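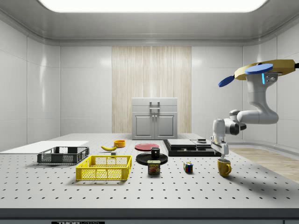 Simulated tabletop cell with household objects, gripper above the yellow mug.

Call for participants: reviewers for the Gourlay tabletop handling guidelines

Brurnurley is looking for 11 people to help review and test a set of good practice guidelines for robot arms that handle household objects. The work is paid, part time and remote. It starts in September and runs for 17 weeks.

The guidelines are called Gourlay. They cover how a tabletop task should be set up, run, stopped and written down, first in simulation and then on a real arm. The present draft has four parts: layout, motion near objects, stopping and recovery, and records. The first two have been through one round of comments. The last two have not, and that is where we need the most help.

What you will do

You will get access to Kumia, our simulation package, and a set of scenes to work through. Each scene has a ceiling-mounted arm, a perforated table and everyday items such as plates, a mug, a bowl, a banana and plastic crates. You apply the draft rules to the scene and tell us where they are unclear, too strict, or missing something. A rule like "the gripper shall approach an open container from above unless the task file says otherwise" sounds simple until you try it on a mug that stands close to other things.

You will also write short incident notes, using our form, for runs that we have set up to go wrong. We want to know if two reviewers looking at the same run would fill in the form the same way. At the moment they often don't.

Expect nearly 4 hours a week. There is one group call every other week, led by Renji Yagi, who wrote most of the draft. The rest you can do when it suits you.

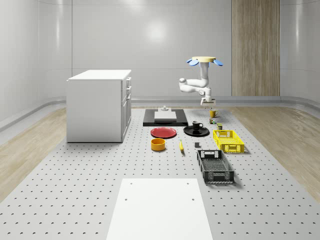 Who can apply

You should have worked with robot arms in some form – in a lab, on a shop floor, in teaching or in maintenance. We don't ask for a degree. Experience with written standards is useful but not required, and we would like at least a few people who have only ever been on the receiving end of them.

You need a computer that can run Kumia and a steady internet connection. All written work is in English. Employees of Plulitik can't apply, as Plulitik is paying for the review.

One part of the work calls for patience. Reviewers compare views of the same kind of layout and check that the scene record matches what is on the table: which crate is nearer the arm, which plate has the cup on it, where the small items have been placed.
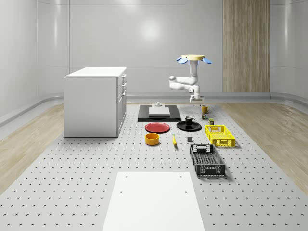
Mistakes in these records are small and easy to miss, and the draft now asks for a second person to check each one. We are not sure that is worth the time. Part of your job will be to tell us.

Pay and terms

Reviewers are paid $200 a week, at the end of each month. You will be named in the published guidelines unless you ask us not to. Comments are shared within the group but not outside it until the final text is out.

How to apply

Send one page on your background and one example of a rule or procedure at work that you would change, with your reasons. Please don't send a full resume. Applications go to Éabha Mac Carthaigh at the Brurnurley office and must arrive by Monday, July 28, 2025. Questions about pay or contracts go to Sinéad Nic Giolla.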